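Refilling small desk tools - project report, draft 2

Our part of the project was the desk stuff. Every study desk at Staltley gets a small hand tool for labels or tape, and when it runs out people just leave it. We wanted a card with steps short enough to read standing up. Katia wrote the first card, Gerardo cut it in half.

Worked at the white desks with the pop-up power box. Lid open or shut, didn't matter for us. Main thing was a clear top, so small parts don't get lost. Both hands on the tool, one to hold and one to work the insert.

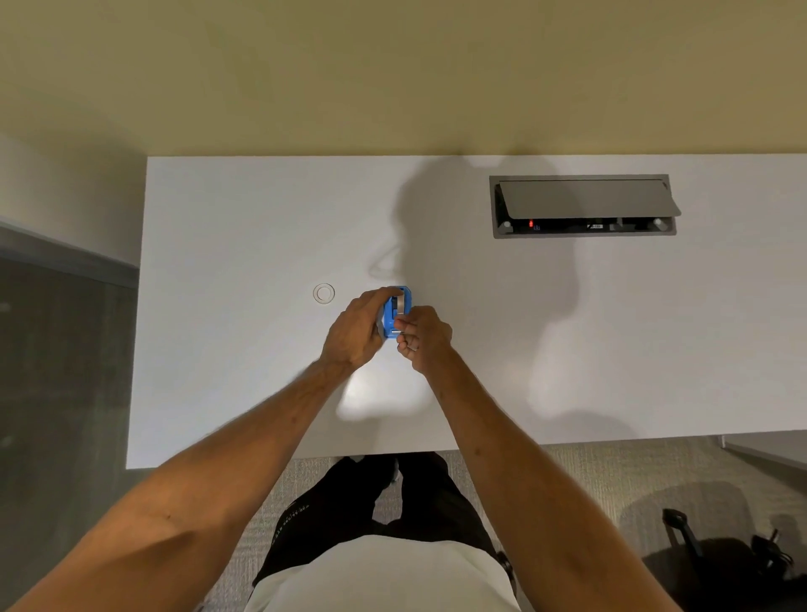

Office Practice Course / Workspace Team B / Group page

Budget was 20 dollars, mostly card stock and sleeves. Printed 56 cards. First batch had the steps in the wrong order (my fault, sorry Katia) so those went in the recycling.

What we changed after the Wednesday try-out:
Bigger type.
"Insert" instead of "cartridge core", which confused poeple.
A line about setting the tool down on the desk if your grip is bad. Standing it upright works too - keep a hand on it. 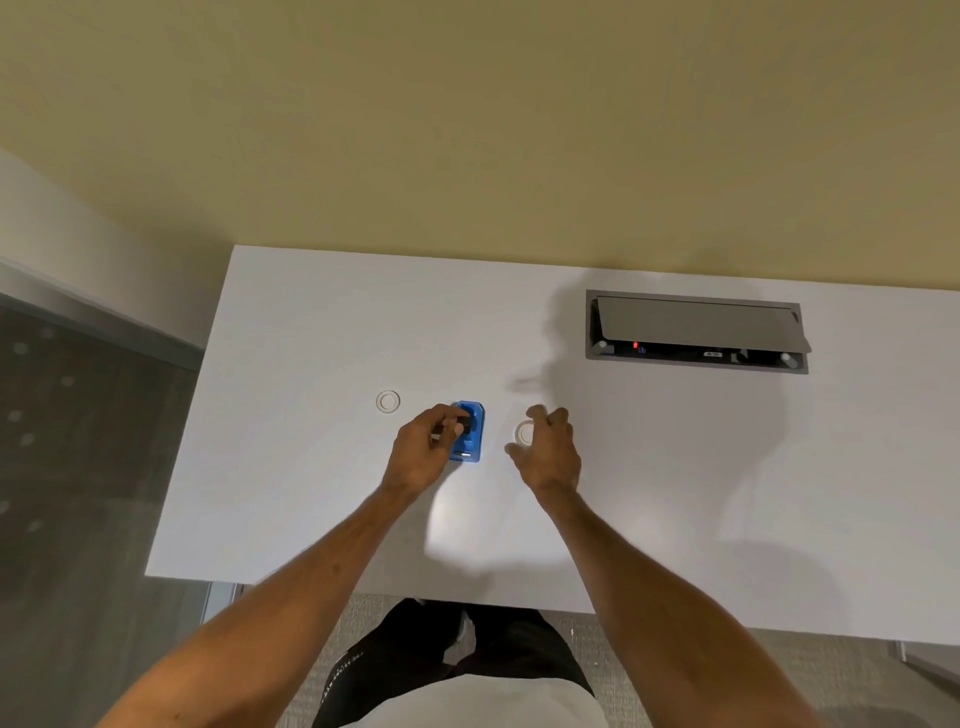 Where should the spare refills be kept?
In the top drawer of the supply cabinet, in the tray marked Kevard. Put the empty ones in the box underneath.

Left-handed users. We forgot them in draft 1. Card now says "holding hand" and "working hand" and no left or right anywhere. Natalina tried it and said it read fine but step 4 is still too long. Agreed, no time to fix it before hand-in.

Also the cable holes in the desktop. Small parts can roll in there. Added a note to keep the caps on, Leonardo thinks it's obvious, we kept it anyway. 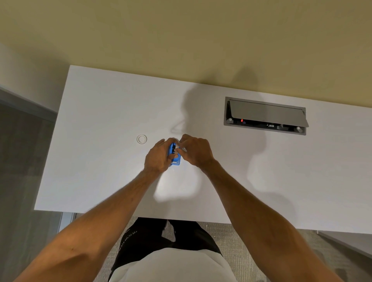

How long should a new user spend learning the steps?
One read of the card and one slow try. If the insert still won't seat, take it out and check which way round it is before pushing harder.

Still to do: shorten step 4, second language on the back, ask Fulvio if the cards can be taped to the desks or need to hang. Card file is in the shared folder under Dritusik, use the newest one.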